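Sânziana Pană
Friday, August 18, 2023

ok thread. been teleoperating the drinks task all week at Hilcombe and my forearms are cooked. notes before I forget them, mostly for whoever takes over the rig after me

1/ The task on paper: pick up cup, put cup under spigot, work the tap, let go of the tap, bring cup back. A four year old does it. I have now done it 408 times with gloves on and I am worse than a four year old

2/ Setup for those asking. Gloves plus headset, I see what the robot's head sees, its hands do what mine do. Small lag. You stop noticing the lag by lunch and then you notice it again when you go to pour your own coffee and your hand gets there too early. Weird feeling

3/ We tried the other way first, standing beside it and moving the arms by hand. Fine for reaching. Useless for fingers. You can't bend someone else's thumb and finger and wrist all at once with your own two hands, try it on a friend

4/ So, gloves. Calibrate every morning. EVERY morning. I skipped it Tuesday and the left thumb sat off to one side of where I thought it was. Lost the whole first batch, 80 demos in the bin. My fault, wrote it on the whiteboard in big letters

5/ The cup is the hard part. Everyone assumes the tap. Nope. Cup's light and it gives when you squeeze, and I get zero feeling back through the gloves so I'm doing it all by eye. Squeeze till the sides look a bit wrong, back off a hair, lift

6/ Trick that helped — left hand comes in low and open, thumb out flat, stop. Look. Then close. If you come in already closing you just shove the cup across the table

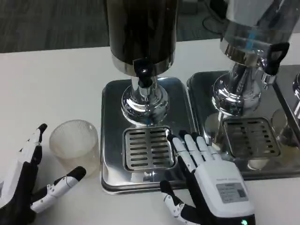
Left hand lining up on the cup, right hand parked by the drip tray

7/ Which brings me to the right hand. PARK IT. Palm down, flat, on the table, same spot near the tray. When I started I let it hover while the left did the cup, and my arm would drift as I got tired, and all that drifting goes in the data. Lozano played the episodes back at double speed and it looked like I was conducting an orchestra

8/ Also don't lean on it. The robot won't mind, but you will push your real hand down on nothing and wobble. Ask me how I know

9/ Chrome. So much chrome. Trays, pedestals, all of it like a mirror. Through the headset you get the table twice, once right way up and once bent. First day I reached for a reflection. Proudly, with confidence

10/ Asked if we could swap to matte trays. Lozano said no, people's kitchens and breakfast buffets have shiny stuff, so the policy has to cope with shiny stuff. Fair. Annoying, but fair

11/ Taps aren't all the same either. Little black spigot on the dark one, black loop handle on the clear one next to it. Different fingers for each. I kept doing the loop move on the spigot out of habit. If you're recording, do a block of one and then a block of the other, don't alternate till your hands know both

12/ Someone in the replies last time asked if bad demos get deleted. Depends. Dropped the cup and walked away: binned. Fumbled it, fixed it, carried on: KEEP. Those are worth heaps. The thing needs to see what getting out of trouble looks like

13/ But it has to be a real fumble. I tried faking a few and you can tell straight away on playback, it's way too neat. Bad acting. Binned them myself before Lozano could be polite about it

14/ Speed. I was going too fast, trying to get my numbers up. Fast demos look great and train badly (for us anyway, other labs might see it diffrently). Around 3 seconds of pause total per episode is what I give myself now, mostly right before the grasp

15/ Pause too LONG though and it learns to pause. Had a Drudia checkpoint back in June that would reach for the cup and just. stay there. Thinking about its life. We watched it for ages

16/ That was me. It learned that from me, I used to stop there to scratch my nose under the headset

17/ Move the cup between episodes. Not much, a few centimetres, turn it a bit, closer to the tray, further from the tray. I got lazy and put it back in the same place for a whole afternoon and the model from that set couldn't find it anywhere else

18/ Pomiden is the new naming scheme for the sets btw, don't save over Drudia. There's a folder for each. Please use the folders

19/ Breaks: 2 proper ones a shift, gloves off, headset off, go outside and look at something far away. Not your phone. I did the phone and felt crook for an hour

20/ Somebody asked if it's boring. Yeah a bit? But there's a point mid morning where you forget the gloves and you're just picking up a cup, with somebody else's hands, and that's a pretty good feeling. Then you drop it

21/ Still to do: the third dispenser down the end, I've barely touched it, the reach is awkward from where the robot stands. Might shift the whole row over on Monday and start fresh. Will mean recalibrating the table too, ugh

22/ If you've done glove teleop and you have a fix for sweaty hands that isn't talc, my replies are open. The talc gets in evrything

23/ oh and label your episodes before you go home. not the next morning. you will not remember which one was the good one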